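At Wistska, a small automation firm that supplies packing cells to mail-order warehouses, the learning system gets its examples from people. An operator holds a gripper in each hand and does the job at a table. The trajectories, the finger openings and the video are saved together as one episode.

Liis Pärn, who runs collection, sets the quota at 48 episodes per operator per shift. The current task set is called Pakent and covers small boxed goods going into and out of open bins. Her target for April is 3,000 usable episodes.

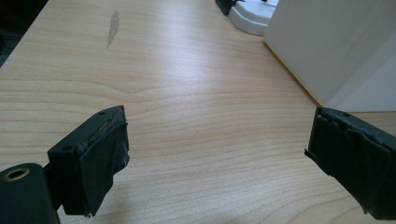 The word "usable" does most of the work in that sentence. An episode is dropped if tracking is lost, if the operator pauses too long before closing the fingers, or if the start pose repeats the one before it. Pärn would sooner have 30 varied grasps than a full shift of identical ones. A model trained on the identical set does well until a box turns up at a new angle.

Corners are the hard case. A box against the wall of a bin leaves little room for a finger on that side, and operators solve this in different ways. Some tilt the tool, others drag the box clear first. Both are kept and tagged.
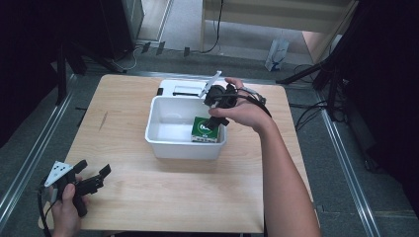 Rimantas Lūse, who trains the policy, found that mixing the two without tags produced hesitation above the bin. With tags, 52 corner episodes were enough to settle it on one approach. He now wants the same treatment for lids.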